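Features > Local Government > Troscombe

The Water Bill That Split Troscombe

Last updated: April 11, 2020

By Maxine McAlister

The letter went to 2,770 households in October and it was one page long. It said the town of Troscombe had entered an agreement with a private operator, Plorard, to run its water and sewer system for 27 years, and that customers should expect "a revised rate structure" on their next statement. It gave a phone number and a mailing address. It did not say what the new rates would be. 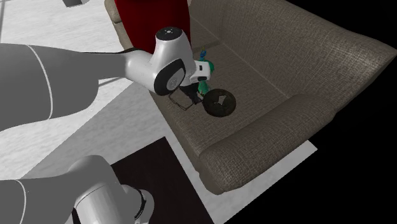 Most people in town learned about the deal from that letter. The council had discussed it at three meetings the previous summer, two of them closed under the section of the charter that covers contract talks. The public one drew seven residents. The vote to sign was 4 to 3, taken near the end of a long agenda that also dealt with parking on Kuso Street and the purchase of a used street sweeper.

Flynn Gilchrist was one of the seven in the room. He is a retired pipefitter and he had come about the parking.

"They read the title of the resolution and nothing else," he said. "I asked for a copy and the clerk told me I could file a request. So I filed a request."

It took him five weeks to get the contract, and when it arrived the pages that set out how rates would be calculated had been blacked out. The town attorney's cover note said they contained trade information belonging to the operator. Gilchrist took the pages to the library, made copies, and left a stack of them on the counter at the hardware store. They were gone by closing time.

The case for the deal is not hard to follow. The treatment plant is old, and two of its pumps failed in the same winter. A state inspection gave the town a list of repairs and a deadline. Council president Nikau Faulkner, who voted yes, says Troscombe could not borrow the money on terms it could afford, and that Plorard agreed to pay for the repairs up front and take on the staff.

"I would sign it again," Faulkner said in his office, where the full contract sits in a binder on the windowsill. "We had a plant that was going to be shut down or fined. People want clean water and they want low bills, and for a long time this town pretended it could have both without spending anything. I don't blame them for being mad about the letter. The letter was bad."

He does not agree that the process was. The closed meetings were legal, he said, and talks with a company can't be held with the company's competitors taking notes. Asked why the rate pages were still blacked out after the contract was signed, he said that was a question for the attorney. The attorney did not return calls.

Xuelian Cheng voted no. She runs a bookkeeping business out of her house and was in the first year of her first term. She says council members were given the final draft the afternoon before the vote, with the appendix on rates handed over separately in the closed session and collected afterward.

"I had it in my hands for less than an hour," she said. "I could see there was a formula. I could see the formula had a floor and no ceiling. I asked who had checked it and was told the consultant had checked it."

The consultant's report, which the town did release, runs to 30 pages. Most of it concerns the condition of the plant. One paragraph deals with customer bills, and it says increases are "anticipated to remain within a reasonable range." Cheng has that sentence underlined in her copy. She has asked twice for the consultant to come back and explain the figure behind it, and both times the motion failed 4 to 3.

When the new bills came, the increase depended on who you were. Small households that used little water saw the largest jump, because the fixed monthly charge went up while the price per gallon stayed nearly flat. Larger users did better. The car wash paid a little less than it had the year before.

Aroha Tamihana, who manages a building of small apartments for older tenants, noticed the pattern before anyone at town hall would discuss it. Each unit has its own meter and its own bill. She laid the old statements next to the new ones on her desk and wrote the differences on a legal pad.

"I've got people here who use next to nothing, and they got hit the hardest," she said. She has spoken at every council meeting since. Speakers get three minutes and she uses all of them.

The petition started in her lobby. It asks for two things: release of the blacked-out pages, and a town-wide vote on any future contract longer than ten years. Under the charter the council must either adopt the second item as an ordinance or put it on the ballot, provided the signatures hold up. The clerk's office has begun checking them against the voter rolls. The first item would not bind anyone, but Gilchrist has also appealed the denial of his records request to the county, and a ruling there would.

Neither would undo the agreement. Ending it early would mean repaying what the operator has put into the plant, plus a fee - also in the blacked-out section. Faulkner says the fee is standard. Cheng says she remembers the number and is not allowed to say it.

Work at the plant is under way in the meantime. One of the failed pumps has been replaced, and the state has extended its deadline for the rest of the list. Gilchrist drives by every so often to look through the fence. He says the new pump house looks fine to him, and that he never had a complaint about the plumbing.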